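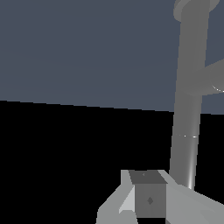
Teaching a simulated arm to turn a faucet

The robotics lab at Tretumgate has spent the past year on a narrow question: how much does a robot learn about a handle when it practices only in simulation? The project is called Meireles, and the main task so far has been the kitchen faucet. We spoke with the researcher who runs it, one October afternoon at the lab's office in Itville.

The researcher came to faucets after working on drawers. "A drawer goes in and out. You can get pretty far with a policy that grabs and pulls. A lever turns around an axis, and the arm has to follow the curve or it slips off."

Each policy is trained on 557 practice runs. A run lasts up to 600 steps, and it counts as a success if the lever ends up past a set angle. The software, Dramico, logs the joint positions, the lever angle and the views from two cameras. One camera rides with the gripper and the other stays fixed.

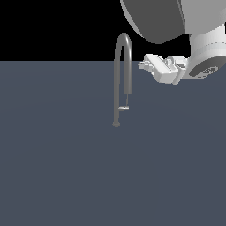

Why two views

The team first trained with the fixed camera alone. "It worked fine until the arm got between the camera and the handle," the researcher said. "Then the policy was guessing." Adding the second view raised the number of solved faucet models from 4 to 9 in the lab's own test set.

The second view brought trouble of its own. Up close, many parts of a faucet are plain gray cylinders, and the early policies often went for the wrong one. "It would push on the spout with great confidence. We watched a lot of that."

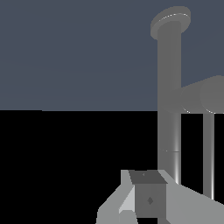 View over the gripper, with the faucet at right. Simulated.

The fix was to have the network predict which part moves before it picks an action. The prediction is learned from the logged lever angles, so no labels are drawn by hand. The researcher described it as a small change – one extra output and a few days of retraining – and said it did more for the results than any change to the network's size.
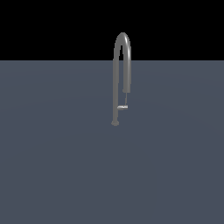
Handles are still where most of the failures happen. The researcher keeps a folder of them and opened it during our talk. On a tall gooseneck model, the lever is a short bar sticking out to one side, well below the spray head, and a thin rod runs down toward it. "The gripper comes in from above, and all of that is in the way. If it starts too high, it has to back out and try again, and it's bad at backing out."

Asked about real hardware, the researcher was careful. The simulated faucets have no water pressure and no stiff cartridges, and the lab hasn't measured how much that matters. A bench with a real sink is planned for the next stage. "I expect the numbers to drop," the researcher said. "I'd like to know by how much before we add more objects."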